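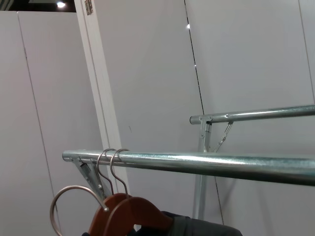
## Shops should let us borrow before we buy

I own more than 100 pieces of clothing and wear maybe a third of them. Most of the rest looked fine in a fitting room for two minutes. After a full day at work and a bus ride home, I knew better, and by then the tags were off.

A small store in Tostham called Wallin has a fix I think more places should copy. You pay a deposit, take a jacket or a pair of pants home for 14 days, and wear it like you own it. If you keep it, the deposit goes toward the price. If you bring it back, you lose a small cleaning fee and the item goes on the rack marked as worn.

The usual complaint is that people will abuse it. Ruba Tarawneh, who runs the store, told me some do. They borrow a coat for a wedding and return it the next morning. She charges them the fee and says it still beats the old returns, which came back with perfume on them and a story.

Larger shops say they can't track this. I don't buy that. A library in a town of 3000 people tracks books, cake pans and a telescope.

There are limits. Shoes are hard, and underwear is out. Prices may go up a little - I would pay it. I borrowed a gray wool coat from Wallin in October and took it back after nine days. The shoulders pulled whenever I drove. Under the old rules it would be in my closet now, and I would still be wearing my other one.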